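Cell 2 is down – what happened and what to do

Quick one from the automation bench, sorry for the length, sorry for the typos. Typing this between calls with Trestov.

Short version: the two-arm cell stopped itself on Thursday afternoon, mid-handover, and didn't come back. Nobody hurt. Nobody inside the enclosure. The left arm threw a joint fault, the right arm kept moving for a moment longer than it should have, and the grippers touched. Not hard. But they are not supposed to touch at all, and the stop is supposed to take both arms together. That second part is what we care about.

Some history for those who missed the January issue. Cell 2 does the utensil trials for Liltex – pick up a spoon, pass it across, set it down. We had done 117 handovers on the new program when it tripped. The batch was meant to be 200. Bortolotti have been told it will slip and were nice about it.
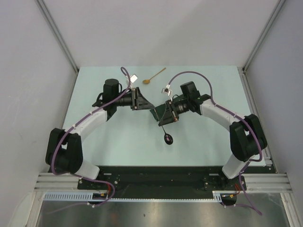 First guess was the cables. The purple ones have a lot of slack up at the wrist and Kwadwo Kyei has been saying for a while that a loop could catch when both arms come in close. So he went over every clip and ran each arm alone at low speed, all the way through its reach. No snag, no fault. Ran them together, fault on the 9th pass. Same joint, left side.

So now we think it's a connector at the base, or the wiring behind it. When the left arm drops out, the message to the right arm goes through the Vimum controller and gets there late. Two problems then, one small and one not small. Trestov are sending a replacement lead and a person to look at the stop circuit. The stop circuit comes first, whatever the lead does.

Until that's signed off:

Cell 2 stays locked out. Do not clear the fault from the panel, even if it lets you.
Don't reach in to get parts or spoons out. Ask Kwadwo.
No tugging on the purple cables to "see if its that". Two people have asked already.
Cell 1 is fine to use but test the stop button before you start, and write it in the book.

If you saw the left arm hesitate or twitch earlier in the week and didn't log it, tell us now, no one is in trouble. We have one report from Tuesday that sounds like the same thing and a second would realy help pin down the joint.

More when Trestov have been. Kwadwo has the fault log if anyone wants to read it – it's long.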